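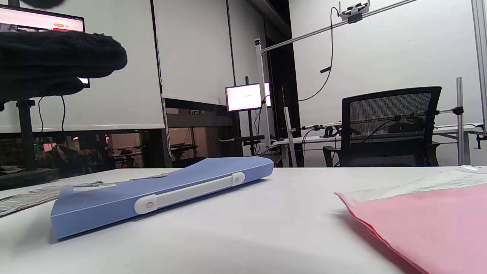 집안의 가계부를 함께 읽을 참가자를 모집합니다

모집·공고 > 시민 참여 > 기록과 생활사
분류: 참가자 모집 / 읽기 모임 / 생활 기록
공유 5 · 댓글 7

Gostwood는 보통 사람들이 집에서 쓴 기록을 읽고 정리하는 작은 연구 모임입니다. 저희는 이번 겨울에 가계부 읽기 모임을 엽니다. 모임의 이름은 Randale이고, 장소는 Amin 건물 이층의 긴 방입니다. 신청은 2024년 10월 23일 자정까지 받습니다.

저는 이 모임의 진행을 맡은 사람입니다. 한국어는 저의 모국어가 아닙니다. 그래서 이 글에 어색한 표현이 있을 수 있습니다. 뜻이 분명하지 않은 부분이 있으면 아래에 적은 방법으로 물어봐 주십시오. 답장을 천천히 쓰는 편이지만 빠뜨리지 않고 씁니다.

무엇을 읽는가

저희가 읽으려고 하는 것은 가계부입니다. 유명한 사람의 것을 찾지 않습니다. 콩나물과 연탄과 버스 요금이 적혀 있는 공책, 은행이나 잡지사에서 나누어 준 가계부, 달력 뒷면에 적은 계산, 이런 것을 모두 가계부라고 부르겠습니다. 어떤 분은 일기와 가계부를 한 공책에 섞어서 쓰셨습니다. 그런 공책도 환영합니다.

제가 처음 한국의 가계부를 읽은 것은 한국어를 배우던 때입니다. 하숙집 주인께서 오래된 가계부 한 권을 보여 주셨습니다. 저는 숫자는 읽을 수 있었지만 글자는 반도 읽지 못했습니다. "부조"라는 말이 자주 나왔는데, 사전에서는 도와주는 일이라고만 설명되어 있었습니다. 왜 같은 달에 여러 번 도와주는지 저는 이해하지 못했습니다. 나중에 주인께서 그해 봄에 결혼식이 많았다고 말씀해 주셨습니다. 그 설명을 들은 다음에는 그 달의 반찬값이 왜 줄었는지도 보였습니다. 그때부터 저는 가계부를 혼자서 읽는 것이 어렵다고 생각합니다. 옆에서 그 시절을 아는 사람이 한마디를 해 주어야 읽힙니다.

Randale 모임은 그 한마디를 모으는 모임입니다. 저희는 가계부에 나온 낱말을 모아서 목록을 만들고 있습니다. 지금 목록에는 2988개의 항목이 있습니다. 그런데 이 가운데 많은 항목에 설명이 비어 있습니다. 예를 들면 "곗돈"에는 설명이 길게 있지만 "월부 아줌마"에는 한 줄도 없습니다. "외상 갚음"과 "외상 정리"를 같은 사람이 다르게 쓰신 경우도 있는데, 저희는 두 말의 차이를 아직 모릅니다. 내년 2월까지 3000개를 채우고, 비어 있는 설명도 할 수 있는 만큼 쓰려고 합니다.

누가 참가할 수 있는가

참가자는 모두 7명입니다. 나이와 학력과 국적에 제한이 없습니다. 역사나 경제를 공부하신 적이 없어도 됩니다. 계산을 잘하지 않아도 괜찮습니다. 계산이 틀린 가계부가 많고, 저희도 그것을 고치지 않습니다.

다음과 같은 분을 특히 기다립니다.

- 가계부를 직접 오래 써 보신 분, 또는 지금도 손으로 쓰시는 분
- 부모님이나 조부모님의 가계부를 가지고 계시지만 아직 펼쳐 보지 못하신 분
- 시장, 미용실, 쌀집, 세탁소 같은 가게에서 일하신 적이 있고 옛날 물건값을 기억하시는 분
- 흘려 쓴 글씨와 한자가 섞인 글을 읽으실 수 있는 분
- 사투리로 적힌 물건 이름을 아시는 분
- 한국어를 외국어로 배우셨고, 생활 속의 낱말에 관심이 있으신 분

마지막 항목에 대해서 조금 더 쓰겠습니다. 지난번 모집 때 어떤 분이 "저는 한국 사람이 아닌데 도움이 되겠습니까" 하고 물으셨습니다. 도움이 됩니다. 한국어가 모국어인 분들은 모르는 낱말이 나와도 앞뒤를 보고 그냥 넘어가시는 일이 있습니다. 외국인 참가자는 그 자리에서 멈춥니다. 그러면 모두가 같이 멈추어 이야기를 하게 됩니다. 다만 모임은 한국어로 진행되고 통역이 없으므로, 천천히 말하는 대화를 따라오실 수 있어야 합니다.

가계부를 가지고 있지 않은 분도 신청하실 수 있습니다. 저희가 읽을 공책을 준비합니다.

어떻게 진행되는가

모임은 모두 5번입니다. 토요일 오후 두 시에 시작해서 네 시 반에 마칩니다. 정확한 날짜는 참가자가 정해진 다음에 의논해서 결정하겠습니다. 김장을 하시는 댁이 많은 주말은 피하려고 합니다. 설 연휴에도 모이지 않습니다.

첫 번째 모임에서는 서로 인사를 하고 공책 한 권을 다 같이 읽습니다. 이날 읽을 공책은 어느 부부가 번갈아 쓴 것인데, 글씨가 바뀌는 자리마다 물건을 부르는 이름도 바뀝니다. 한 사람은 "찬거리"라고 쓰고 다른 사람은 "반찬"이라고 씁니다. 한 사람은 담배를 적고 다른 사람은 담배를 적지 않습니다. 처음 읽기에 좋은 공책이라고 생각합니다.

두 번째 모임은 먹을 것에 대한 낱말입니다. 두부 한 모, 고등어 한 손, 미나리 한 단처럼 세는 말을 주로 다룹니다. 김 한 톳이 몇 장인지, 북어 한 쾌가 몇 마리인지 저는 외웠습니다만, 집마다 조금씩 다르게 쓰신 것 같아서 확인이 필요합니다. 집에서만 쓰던 말도 좋습니다. 어떤 공책에는 "한 볼태기"라고 적혀 있는데 무엇을 센 것인지 저희는 모릅니다. 아시는 분이 계시면 신청하지 않으셔도 꼭 알려 주십시오.

세 번째 모임은 사람에게 준 돈입니다. 부조, 세뱃돈, 용돈, 곗돈, 빌려준 돈이 여기에 들어갑니다. 이 부분은 말하기가 편하지 않은 이야기가 나올 수 있습니다. 말씀하고 싶지 않은 것은 말씀하지 않으셔도 됩니다. 저희는 금액보다 그것을 무엇이라고 불렀는지를 듣고 싶습니다.

네 번째 모임은 집과 연료와 학교입니다. 연탄, 석유, 기성회비, 육성회비, 전세 이자, 도배 같은 낱말을 읽습니다. 학교에 낸 돈은 이름이 여러 번 바뀌었기 때문에 참가자마다 다르게 기억하십니다. 이날은 이야기가 늦게 끝나는 일이 많으니 저녁 약속을 너무 일찍 잡지 마시기를 부탁드립니다.

다섯 번째 모임에서는 그동안 쓴 설명을 돌려 읽고 고칩니다. 한 항목의 설명은 두세 문장이면 충분합니다. 글쓰기가 부담스러운 분은 말로 하시면 제가 받아 적겠습니다. 제가 받아 적은 문장은 맞춤법이 틀릴 수 있으므로 다른 참가자께서 보아 주시면 감사하겠습니다.

모임과 모임 사이에 숙제는 거의 없습니다. 부탁을 드린다면, 집에 계신 어른이나 이웃에게 낱말 하나를 물어보고 오시는 것입니다. 들은 말을 메모해 오시면 됩니다. 녹음은 하지 말아 주십시오. 녹음기를 켜면 어른들께서 갑자기 표준말을 쓰십니다.

가계부를 가져오시는 분께

공책은 기증하시는 것이 아닙니다. 모임에 가져오셨다가 그날 다시 가져가시면 됩니다. 저희가 보관하지 않습니다. 사진을 찍거나 복사를 하는 것은 주인께서 허락하신 면만 하고, 허락은 종이에 서명으로 받습니다. 나중에 마음이 바뀌시면 그 면은 지우겠습니다. 기간의 제한은 없습니다.

가져오실 때에 대한 부탁이 조금 있습니다. 오래된 공책은 등이 약해서 가방 안에서 휘어질 수 있습니다. 단단한 것에 넣어서 눕혀 오시면 좋습니다. 사이에 끼워져 있는 영수증이나 쪽지는 빼지 말고 그대로 두십시오. 어느 면에 끼워져 있었는지가 저희에게는 중요한 정보입니다. 찢어진 곳에 투명 테이프를 붙이지 마십시오. 곰팡이 냄새가 나는 공책은 미리 말씀해 주시면 창가의 자리를 준비하겠습니다.

공책 안에 다른 분의 이름이 나오는 경우가 많습니다. 누구에게 얼마를 빌려주었다는 내용은 그분의 가족에게 민감할 수 있습니다. 저희 목록에는 사람의 이름과 금액을 옮기지 않습니다. 낱말과 대강의 시기와 지역만 적습니다. 참가자께서도 모임에서 읽은 내용을 밖에서 이야기하실 때 조심해 주십시오. 인터넷에 공책의 사진을 올리시면 안 됩니다. 자기 집의 공책이라면 올리셔도 되지만, 다른 분의 이름이 보이는지 한번 확인해 주시기 바랍니다.

참가비와 사례

참가비는 한 번에 3000원이고, 차와 과자를 사는 데에 씁니다. 당일에 현금으로 내시면 됩니다. 형편이 어려우시면 내지 않으셔도 되고, 이유를 설명하지 않으셔도 됩니다.

죄송하지만 사례비는 없습니다. 교통비도 드리지 못합니다. 대신 모임이 끝나면 목록을 인쇄한 책자를 한 권씩 드립니다. 설명을 쓰신 분의 이름은 책 뒤에 넣습니다. 이름을 넣고 싶지 않으시거나 별명을 쓰고 싶으시면 마지막 모임 전에 말씀해 주십시오. 책자는 판매하지 않습니다.

장소에 대하여

Amin은 시장 뒤쪽 길에 있는 건물이고, 일층에는 열쇠 가게가 있습니다. 열쇠 가게 옆의 유리문으로 들어오시면 계단이 나옵니다. 승강기가 없습니다. 계단을 오르기 어려우신 분이 계시면 그날은 길 건너편의 작은 방을 빌려서 모이겠습니다. 신청서에 표시만 해 주시면 되고, 이것 때문에 선발에서 불리하게 되는 일은 없습니다.

건물에 주차장이 없으므로 버스로 오시는 것이 좋습니다. 시장 입구 정류장에서 내리시면 걸어서 금방입니다. 겨울에 방이 조금 춥습니다. 난로를 미리 켜 두겠지만 발이 시릴 수 있으니 두꺼운 양말을 신고 오십시오. 밝기가 부족하다는 의견이 있어서 책상용 전등을 더 마련했습니다. 돋보기도 있습니다. 안경은 꼭 가져오십시오.

아이를 데리고 오셔도 됩니다만 놀이 공간은 따로 없습니다. 음료는 공책과 다른 탁자에 둡니다.

신청 방법

신청은 Hirer 모집 게시판에서 받습니다. 게시판에서 "Randale 가계부"를 찾으시면 신청서가 나옵니다. 회원 가입을 하지 않아도 쓰실 수 있습니다. 컴퓨터가 불편하신 분은 Amin 건물 이층 문 앞에 있는 종이 신청서를 쓰시고 옆의 우편함에 넣어 주십시오. 우편함은 매일 저녁에 확인합니다.

신청서에는 다음 내용을 써 주십시오.

1. 이름 또는 불리고 싶은 이름
2. 연락을 받으실 수 있는 전화번호나 전자우편 주소
3. 가계부를 가지고 계신지, 가지고 계시다면 대강 언제의 것인지
4. 설명해 보고 싶은 낱말 하나와 그 까닭
5. 장소나 건강에 대해서 저희가 알아야 할 것

네 번째 질문이 가장 중요합니다. 길게 쓰지 않으셔도 됩니다. 지난번에 어떤 분은 "건건이"라는 낱말을 쓰시고, 할머니께서 반찬이 없는 날에 이 말을 제일 많이 하셨다고 적으셨습니다. 그 정도면 저희에게 충분합니다. 맞춤법은 보지 않습니다. 인공적으로 예쁘게 꾸민 글보다 집에서 쓰던 말 그대로가 좋습니다.

신청하신 분이 정원보다 많으면 지역과 나이가 한쪽으로 치우치지 않게 뽑겠습니다. 먼저 신청하신 순서로 뽑지 않으니 서두르지 않으셔도 됩니다. 결과는 마감 후에 한 분씩 연락드립니다. 이번에 함께하지 못하는 분께도 연락을 드리고, 원하시면 낱말 목록의 일부를 우편으로 보내서 의견을 부탁드리겠습니다.

자주 받는 질문

다섯 번을 모두 나와야 합니까?
되도록 모두 나와 주십시오. 하지만 한 번 정도 빠지시는 것은 괜찮습니다. 첫 번째 모임에 오지 못하시면 나중에 따라오기가 힘드니, 그 경우에는 미리 의논해 주십시오.

휴대전화로 쓴 가계부도 됩니까?
이번에는 손으로 쓴 것만 읽습니다. 휴대전화의 가계부도 나중에는 귀한 자료가 된다고 생각하지만 읽는 방법이 많이 다릅니다.

남편이나 아내와 같이 신청해도 됩니까?
됩니다. 신청서는 따로 써 주십시오. 두 분이 같은 낱말을 다르게 설명하시면 저희는 둘 다 목록에 넣습니다.

어머니의 가계부인데 어머니께서 싫어하십니다. 가져가도 됩니까?
가져오지 말아 주십시오. 쓰신 분이 살아 계시면 그분의 허락이 먼저입니다. 가계부 없이 참가하시면 됩니다.

글씨를 전혀 못 읽겠는데 읽어 주기만 하실 수 있습니까?
모임에 참가하지 않으셔도 한두 면은 같이 보아 드릴 수 있습니다. 토요일 모임이 끝난 뒤에 잠깐 시간이 있습니다. 오시기 전에 종이 신청서의 빈 곳에 그렇게 써서 우편함에 넣어 주십시오. 저희도 못 읽는 글씨가 있다는 점은 양해를 부탁드립니다.

그 밖의 문의는 Hirer 게시판의 이 글 아래에 댓글로 남겨 주십시오. 비밀 댓글도 됩니다. 전화는 제가 듣기가 서툴러서 글로 주시는 쪽이 더 정확한 답을 드릴 수 있습니다.

Gostwood 가계부 읽기 모임 진행자 드림

태그: 가계부, 생활사, 낱말 수집, 참가자 모집, 토요일 모임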